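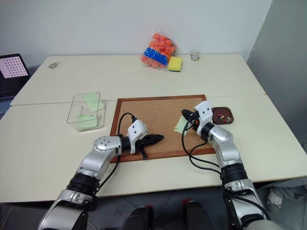
Fig. 4.1 Cork board with a dark reddish-brown wood frame, on a white table.

Chapter 4
Cork, Bark and Other Soft Stuff

Start with bark. Most trees die if you strip it all the way round. Cork oak doesn't - the outer layer comes off, the inner layer stays put, and the tree grows a new coat. Slow work. Years between harvests, and the first lot is usually too rough for bottle stoppers. It gets ground up instead. Flooring, gaskets, notice boards.

Why does cork behave the way it does? Tiny closed cells, mostly full of air. Squash it and the air squashes too, then pushes back. That's why a pin holes closes up after the pin comes out, more or less. It's also why cork floats, and why it's slow to let heat through.

In this chapter we look at three things: how cork grows, how it's cut and pressed, and how to test a sample yourself. Section 4.2 has the Pillidthorpe workshop notes, written up by Dimas Wijaya, who pressed 46 sheets from ground offcuts before he was happy with the colour. Oriana Henríquez's drawings of the cell walls are on page 57. Look at those first if you're a picture person.

Before you read on

You'll need 2 bits of cork the same size, a ruler, a bowl of water and something heavy. A dictionary is fine. Write down your guess for each one before you test it - pencil, in your workbook, no rubbing out later.

Will it sink if you leave it in overnight?
How thin does it go under the weight, and does it spring all the way back?

Keep the samples, you'll want them agian for 4.3.

Words to know: bark, cell, compress, density, grain, harvest, insulate.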